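1/ I have decided to become a person whose desk drawers have clear containers in them. You've seen these people. They own one stapler and they know where it is.

2/ Background: in November I went looking for a stamp and found 22 pens, of which 5 wrote. Also a key to an apartment I moved out of two leases ago. Sorry, Lidham Property.

3/ My cousin Judit Barta does this to her whole house. Her rice is visible. Her batteries are visible. I asked where she keeps the stuff she's ashamed of and she said "the car."

4/ So: one big clear acrylic container, on the table, ready for a new life. First a sheet of white paper, flat on the surface and partly under the thing, for reasons I'll get to.
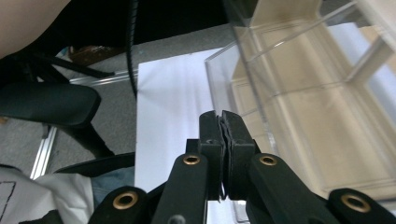
5/ THE PAPER METHOD

You put paper under the clear container and trace around it. Now you have a footprint. You carry the footprint to the drawer, or the shelf, or wherever you've been lying to yourself about the dimensions, and you see if it fits before you fill the container with forty things and have to take them all out again.

6/ I did not invent this. Tiina Valtonen at work did it for an entire supply closet using the backs of old Marino invoices. It looked like a crime scene for very small rectangular people. Everything fit, though.

7/ My shelf is the Osero one that came with the apartment and it is 70 cm wide if you believe the label inside the door. I don't believe the label inside the door. It also says "easy assembly."

8/ Things I learned about clear acrylic this week, at my own expense:
- paper towels scratch it. Use a soft cloth
- no window cleaner with ammonia
- fingerprints are a permanent design feature
- the price sticker comes off with dish soap, warm water and a podcast

9/ It's also surprisingly hard to look at. You'd think a clear box would be the simplest object in the house. Tilt it and it's all crossing lines, with the light lying across it in big white bars and the table showing through the side. I tried to find the bottom edge with a pencil and traced a reflection.

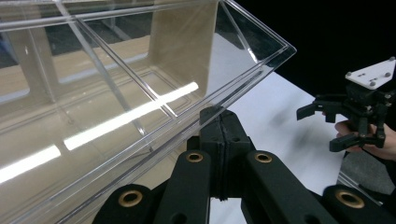
10/ Attila Fodor asks: should I get containers with lids or without?

Without, if it lives in a drawer. You'll open a drawer, but you won't open a drawer and then a lid, and by spring you'll have a pile of pens on top of a closed box. Lids are for shelves, dust, and anything you stack.

11/ Labels: Judit says a clear container doesn't need one. Judit also has labels on all of hers. I've stopped asking.

12/ Total spent so far is about 120, which includes the felt pads I bought to stop the thing sliding around and then used on a chair.

13/ Current plan for contents: tape, scissors, the 5 working pens, stamps if I ever find them, the charger for the Maltik speaker. The speaker itself died two years ago but I feel it would be rude to throw out the charger first.

14/ The other 17 pens are in a mug. I'm calling it the archive.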